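Aus dem Verband — Außenwirtschaft und Zoll

Ursprungsnachweise im Warenverkehr: Was Mitgliedsbetriebe bis Juni prüfen sollten

Der Fachbereich Außenwirtschaft hat im März 2021 die Auswertung seiner Mitgliederbefragung zu Präferenznachweisen abgeschlossen. An der Befragung beteiligten sich 306 Unternehmen, überwiegend kleine und mittlere Betriebe mit Lieferbeziehungen in mehrere Abkommensstaaten. Erfasst wurden 2.852 Sendungen, für die eine Zollvergünstigung grundsätzlich in Betracht kam. In einem erheblichen Teil der Fälle wurde der Vorteil nicht in Anspruch genommen, weil die erforderlichen Unterlagen bei der Anmeldung fehlten oder nicht rechtzeitig vorlagen.

Freihandelsabkommen wirken nicht von selbst. Der ermäßigte oder entfallende Zollsatz setzt voraus, dass die Ware die Ursprungsregeln des jeweiligen Abkommens erfüllt und dass dies in der vorgeschriebenen Form nachgewiesen wird. Besonders häufig nannten die Betriebe Schwierigkeiten bei der Beschaffung von Lieferantenerklärungen. Vorlieferanten antworten spät, verwenden veraltete Wortlaute oder führen Länder auf, mit denen kein entsprechendes Abkommen besteht.

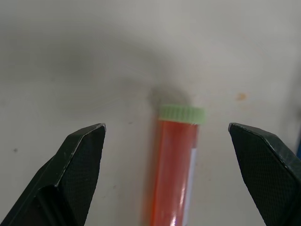

Röhrchen mit hellgrünem Schraubverschluss

Für Hersteller, die Vormaterialien aus unterschiedlichen Quellen verarbeiten, kommt die Kalkulation hinzu. Viele Listenregeln begrenzen den Wertanteil der Vormaterialien ohne Ursprungseigenschaft. Schwanken die Einkaufspreise oder die Wechselkurse, kann ein Erzeugnis innerhalb eines Geschäftsjahres seine Ursprungseigenschaft verlieren, ohne dass sich an der Fertigung etwas geändert hat. Der Fachbereich empfiehlt daher, die Kalkulation in festen Abständen zu wiederholen und das Ergebnis zu den Akten zu nehmen.

Die Firma Gravudton hat dem Fachbereich ihre Erfahrungen zur Verfügung gestellt. Das Unternehmen hat die Zuständigkeit für Ursprungsfragen aus dem Versand in den Einkauf verlagert. Lieferantenerklärungen werden seither bereits mit der Bestellung angefordert — und nicht erst, wenn die Ware zur Ausfuhr bereitsteht. Von 90 regelmäßig bezogenen Vormaterialien sind nach Angaben des Unternehmens noch 23 ohne gültige Erklärung.
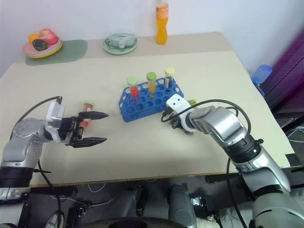
Zu beachten ist ferner, dass sich die Nachweisverfahren von Abkommen zu Abkommen unterscheiden. Neben der förmlichen Warenverkehrsbescheinigung sehen neuere Abkommen vielfach eine Selbsterklärung des Ausführers vor, zum Teil gebunden an eine Registrierung oder an Wertgrenzen. Wer eine solche Erklärung abgibt, trägt die Verantwortung für ihren Inhalt. Bei nachträglichen Prüfungen müssen die Belege vollständig vorgelegt werden können; andernfalls drohen Nacherhebungen beim Kunden und in der Folge zivilrechtliche Forderungen.

»Die Betriebe unterschätzen weniger die Rechtslage als den Pflegeaufwand der Stammdaten«, erklärte Intan Lubis, Referentin für Zollrecht, bei der Vorstellung der Ergebnisse. Sie regte an, Warennummer, Ursprungsland und Gültigkeit der Erklärung in einem gemeinsamen Datensatz zu führen, auf den Einkauf und Versand gleichermaßen zugreifen.

Im Juni bietet der Fachbereich hierzu eine Online-Schulung an. Die Leitung übernimmt Zeeshan Bukhari vom Beratungshaus Tralterbridge. Behandelt werden die Prüfung eingehender Lieferantenerklärungen, die Vorkalkulation und der Umgang mit Auskunftsersuchen der Zollbehörden. Die Teilnahme ist für Mitglieder kostenfrei. Anmeldungen nimmt die Geschäftsstelle schriftlich entgegen; die Auswertung der Befragung kann dort ebenfalls angefordert werden.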